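Navidlow Community Help > Phones and gadgets > Buying and selling

Getting a phone back in its box so the lid goes on properly?

I'm selling my old phone and I've still got the original packaging, which I was dead pleased about until I tried to put it all back together. It's the usual two-part thing, a black tray with a white insert that the phone sits in, and a lid with a picture of the phone on the front. The phone drops in fine. The lid goes halfway down and then stops, and if I push it the whole lot pops back up again. I've been at it on and off all evening and I'm scared of splitting the corners.

The buyer (found through the Qudah listings, she's been lovely) is paying a bit extra for it being boxed, so I'd like it to look decent. Is there a knack to it? And should the lid be on one particular way round, or doesn't it matter? The cable and the little paper booklet are still in a drawer somewhere and I haven't put those in yet.
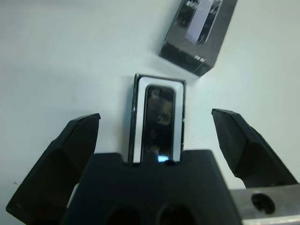 Ifigeniea Galanis
Member
Posted 9/12/18

Right, it's nearly always air. Those lids are a very close fit and if you shove them down quickly the air has nowhere to go, so it pushes back at you. Set the tray on a flat table, put the lid on dead square, all four corners at once, then let go! It should sink by itself. Mine takes ages but it does get there. If one side goes down first, lift it off and start again, don't press the high side or you'll crease the wall.

Before any of that, take the phone back out and look at the insert. On a lot of boxes it lifts out, and the booklet and cable live underneath. If it's been put back slightly skew it'll sit high, and then the phone sits high too, and no amount of patience will get your lid on. I do this with the lid off to one side and the tray in front of me so I can see what I'm doing.

Oh, and have you switched it off and signed out of everything? I once boxed one up beautifully, tape and all, and the screen was still on. You could see it glowing when the buyer opened it (he did laugh). Check that while it's still in your hand.

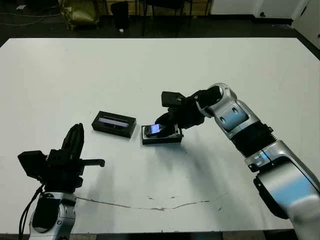 Small device with a lit screen at the open tray, other box piece to the left.

As for which way round, I like the top of the picture on the lid to match the top of the phone underneath. It'll close either way on most of them, but it looks nicer when somebody opens it. Give the lid a wipe with a soft dry cloth as well, black card shows every fingerprint. Scuffed corners you can't do much about. I've seen people go over them with a felt tip and it dries shiny, so I'd leave them alone and just mention it in the listing.

For posting, don't send it in the phone box on its own. Put it in a bigger carton with paper packed round all the sides so it can't slide. I get mine from Cloluvden in packs of 10 and they last me ages.

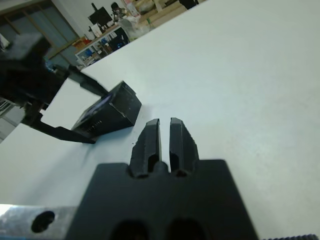

Sotiris Tzavaras

Agree about the air, but don't just leave the lid sitting there and hope. Hold the lid by its sides and give it a very gentle wiggle as it goes down. Also some of them have a thumb notch in the insert and if the plastic film is folded over it that's enough to stop it closing. Happened to me twice.

Unnamed member

just put an elastic band round it, worked for me

Sotiris Tzavaras

Please don't, it'll mark the card. If you want to keep the lid on in the post, wrap a strip of tissue round first and then tape the tissue to itself.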